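Keeping the arms in order: an interview with Reijo Rissanen

Published 5 August 2021

Reijo Rissanen has been responsible for the handling cell at Garside for seven years. The cell, known to staff as Lana, consists of black jointed arms working over a light wooden surface, and his task is to see that they remain fit for use. He spoke to Calum Laing for the technical services bulletin.

Mr Rissanen begins each inspection at the top of the arm and works towards the gripper. The indicator lights on the joints are the first thing he reads. "Green on a joint tells me that the module has power and is talking to the controller," he said. "It does not tell me that the joint is healthy. For that I move it slowly by hand and listen."

Cables receive particular attention. Each must have enough slack for the full reach of the arm, and a loop that has crept tight over several weeks is treated as a fault even if the arm is still running normally. 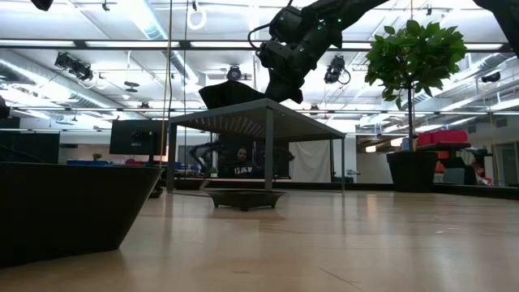

"Most of the stoppages in our log began with a cable," Mr Rissanen said. "The motor gets the blame, somebody orders a new one, and then we find a connector that has worked loose by a couple of millimetres." The log now holds 274 entries, the earliest made in the November after the cell was installed. He writes up every adjustment on the same day, including those that made no difference.

Asked what he would change, he mentioned the mounting bolts. The original schedule, drawn up by the installer, Gerent, called for a torque check every three months. He has shortened this to two. "The arms stop and start all day. I would sooner put a spanner on a tight bolt than find a slack one."

The gripper fingers are dealt with separately. Mr Rissanen wipes the inner faces, looks along the notched edges for wear and then closes the jaws gently to confirm that they meet squarely. Small dishes are used for the trial picks that follow, placed at different distances across the table. "A bowl and a flat dish ask different things of the jaws," he said. "If the fingers are out of line, the flat one will usually show it first."

Replacement fingers come from Zinico and are fitted as a pair. The cell is then run at reduced speed for around 3 hours before it is released to its users.
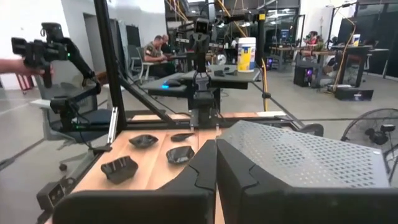

Training and handover

Mr Rissanen now shares the inspection duties with two colleagues, both of whom completed a full round under his supervision before signing the log themselves. "I ask them to tell me what they heard as well as what they measured," he said. The written procedure is kept beside the controller and is to be revised in November, when the shorter interval for the bolts will be formally adopted.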